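Football Field and Equipment Safety Checklist
Bridis Youth Football, Skomine Field
Wednesday, August 19, 2020

Done before the first full-contact practice. Each item is marked OK, FIX or HOLD. FIX means play can go on while the work is done. HOLD means no one uses the item until it has been checked again.

PLAYING SURFACE

1. Grass cover and level ground: FIX
Bare patch between the hash marks at the north 40. It is hard but not rutted. Seed and water it. Move the linemen's drills to the south half until the grass fills in.

2. Sprinkler heads: FIX
Two heads sit higher than the turf along the visitors' sideline. Both are outside the boundary but inside the area where players run out of bounds. Lower them before the scrimmage.

3. Holes, stones and trash: OK
Walked end to end and side to side. Tent stake left near the home bench was pulled and thrown out.

4. Line paint: OK
Numbers are faint on the east side. Not a safety matter.

5. Drainage: OK
The low corner by the scoreboard held water in April. Drain cover has been cleared. Look at it again after the next heavy rain.

GOALPOSTS AND SIDELINES

6. Goalpost padding: HOLD (south), OK (north)
South pad has lost its top strap and slides down the post when pushed. Foam is split at shoulder height. Tape is not an acceptable repair. A new Arkach pad is on order. No red zone work at the south end until it is on.

7. Goalpost footing: OK
No movement in either post when pushed by two adults.

8. Pylons: OK
All soft, all weighted at the base. One is badly faded.

9. Team area clearance: FIX
Benches on the home side were 5 feet from the sideline. Move them back to 9 feet. Water coolers and the kicking net go behind the benches, including on practice days.

10. Fence behind the north end zone: FIX
Loose wire ends at the bottom near the gate. Bend them in and cap them.

BLOCKING EQUIPMENT

11. Sled frame and welds: OK
Nilsuwan two-man sled. Surface rust only. The runners are straight.

12. Sled pads: FIX
Left pad turns on its mount when hit from the side. Tighten both bolts and replace the lock washers. A pad that turns can catch a player's wrist, so check it by hand before every practice.

13. Hand shields: FIX
Three have torn handles. Pull those three and keep using the rest.

14. Chute: HOLD
Top bar has a sharp edge where the padding has worn through. Keep it chained to the fence until the bar is covered for its full length.

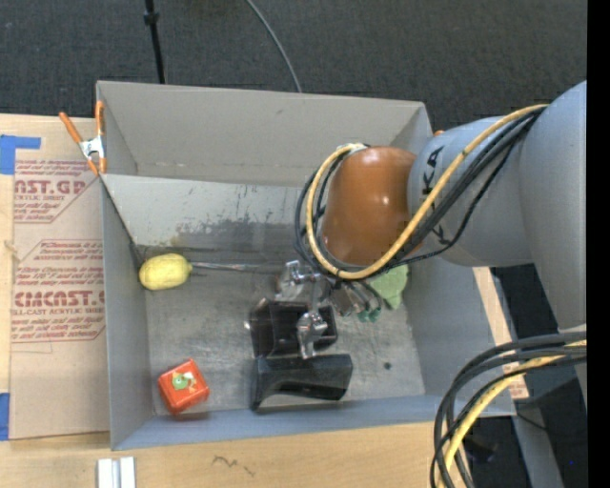

Can a helmet with a loose jaw pad be worn for non-contact drills?
It stays off the field until the pad is replaced and the fit has been checked. Players bump heads in walk-throughs too, and a helmet that goes out for a light drill tends to stay on for the rest of practice.

HELMETS AND PADS

15. Helmet shells: OK
Every shell looked at inside and out under a bright light. No cracks. Do not add stickers or paint without checking the maker's instructions.

16. Helmet hardware: FIX
Several face mask screws had backed out. All were tightened by hand. Screws with worn heads need to be replaced, not just turned back in.

17. Chin straps: FIX
Replace any strap with a stretched snap or a cracked cup. Spare straps are in the top drawer of the equipment cabinet.

18. Shoulder pads: OK
Laces and straps are sound. Check the fit again on linemen who have moved up a size since last season.

19. Mouthguards: OK
Players bring their own. Coaches check at the start of each practice. A player without one does not take part in contact.

EMERGENCY ITEMS

20. First aid kit: FIX
Low on large gauze pads and athletic tape. Cold packs are fine.

21. AED: OK
Ready light is showing. Pads are in date. The case must be at the field and unlocked whenever a team is practicing.

22. Face mask removal tools: OK
One on each sideline, tied to the first aid bag. Test on an old helmet before game one.

23. Ambulance access: FIX
The service gate was blocked by a parked trailer. Gate must be clear and unlocked for all practices and games. Put up a no parking sign.

24. Shade and water: OK
Water breaks can be taken at any time in hot weather. Linemen get the same breaks as everyone else, including during sled work.

Items on HOLD: 6 (south pad) and 14. Both need a second check and initials on the equipment room sheet before use.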